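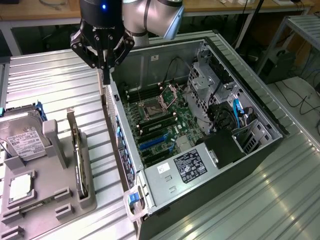 Most people who own a desktop computer have never seen the inside of it, and Radosław Czerwiński thinks that is a terrible shame. He has been teaching evening repair classes in Jelgate for long enough to have former students whose children now sign up, and he still gets excited when the side panel comes off for the first time. Lay the tower down, open it up, and there is a whole little town in there: the green motherboard in the middle, the memory standing in its row of slots, the silver heatsink, the empty processor socket with its bracket raised. "People go quiet," he told me. "Then somebody says, 'Is that all?' And I love that, because yes! That is all. It's a few parts and some screws."

We met at the Nutener, the long, drafty café across from the old Jelgate post office, where he takes the same corner table before class and drinks an alarming amount of black tea. I had planned on half an hour. We were there until they started putting the chairs up.

His class is called Second Computer, and the name is a joke he is a little proud of. Your first computer is the one you bought. Your second is the same one after you've fixed it. It runs for ten evenings, starting each April, with a shorter version in the fall, and the idea is that you bring in an older desktop you were going to throw out and go home with something you'd be happy to use.

"The oldest person I ever taught was a retired piano tuner," he said. "Fantastic hands. She understood right away that you don't force anything. The young men force things. I forced things, too, when I was a young man, so I can say that."

He learned from a neighbor, Mrs. Oláh, who fixed radios and televisions in a ground-floor apartment and let the kids on the stairs hold the flashlight. He was allowed to hold it for a whole winter before he was allowed to hold a screwdriver. By then, he says, he knew where every screw in a television went. He still makes new students sit on their hands for the first evening and only look. Some of them complain about it on the feedback sheets (he showed me one that read simply "LET US TOUCH IT"), and he has no plans to change a thing.

I asked him what usually goes wrong with the machines people bring in, and he laughed so loudly that the man at the next table turned around.

"Dust! Dust and cat. You would not believe the cat. I had a computer last year with so much fur around the fan that I thought it was a filter."

After dust comes the hard drive, which in an older desktop is often the slow part, and after that comes memory. He reckons a good share of the computers that get called dead are tired in just one place. A student named theirs Lazarus and taped a label to the front. It had been sitting in a garage under a tent. It needed a cleaning, a new drive and a new battery for the clock, and the parts came to 49 dollars.

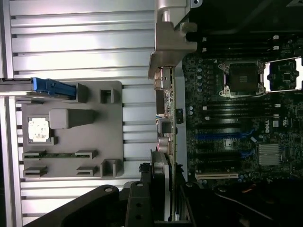
A processor with its silver lid up, resting in a gray tray.

Processors are where he slows everybody down. Swapping one is week seven, and he sets aside the whole evening for it. He wants phones away and sleeves rolled up, and he wants you to put the chip somewhere it can't slide before you go hunting for a cloth or your glasses. "It's a small square thing and you've just paid for it," he said. "Give it a place of its own. My students use egg cartons, soap dishes, the lid of a butter tub with a towel in it. One of them brought a jewelry box with a ballerina."

The part he cares most about is the socket. He has bent pins himself, more than once, and he described each occasion to me in the voice other people use for car accidents. The trick, he says, is to line up the little mark on the corner, lower the chip straight down and let go. No pressing. The lever does the pressing later on. He does a mime of this with a sugar cube and a saucer that I would happily pay to see again.

We got to talking about money, and about why anyone bothers when a new machine is a click away. He had an answer ready, and then he threw it out and gave me a better one. The ready answer was about waste, and he does care about waste. He keeps a notebook of everything that has come through the class and gone home working, and the last entry when I saw it was number 215. The better answer was about a woman who wrote to him months after finishing the course to tell him she had fixed her own washing machine.

"A washing machine! I didn't teach her anything about washing machines. I don't know anything about washing machines. She looked at it and thought, well, somebody put this together with screws."

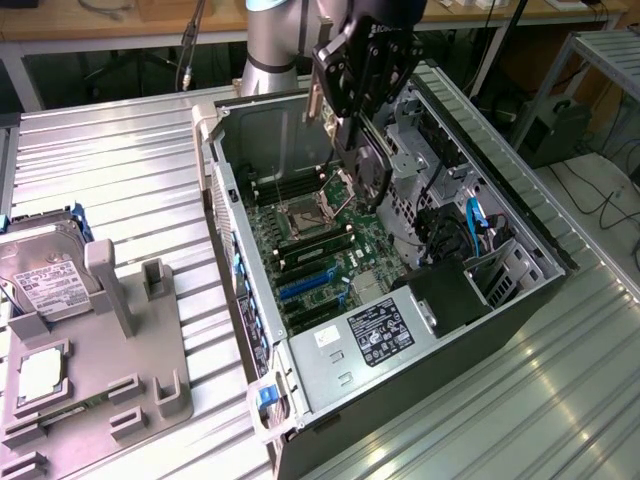 He gets letters like that fairly often now, and he keeps them in a folder at the back of the notebook. There's one about a sewing machine and two about bicycles. One is from a man who took apart his doorbell, couldn't get it back together and wanted Radosław to know he'd had a wonderful afternoon anyway.

Not everything gets saved. He is firm about that, and kinder about it than I expected. If a motherboard is gone, he'll say so on the second evening, and whoever brought it gets to strip the machine for parts, which he claims is the most fun job in the room. The good pieces go on a shelf he calls the pharmacy. Anybody can take from it if they write down what they took.

He'd like a bigger room. The one he has, upstairs at the Herell, seats 30 if everyone is friendly, and this spring the waiting list was longer than the class. He has been looking at a former shoe store with good north windows. He'd like somebody else to teach the fall course, too, and he has a former student in mind for it, although he hasn't asked her yet and made me promise not to print her name.

By then his tea was cold and class was starting in ten minutes. He wrapped the sugar cube in a napkin and put it in his shirt pocket for the demonstration.

The short fall course has places left, and sign-up opens Tue 9 July at the front desk of the Herell. Bring a computer and leave the lid on until you get there.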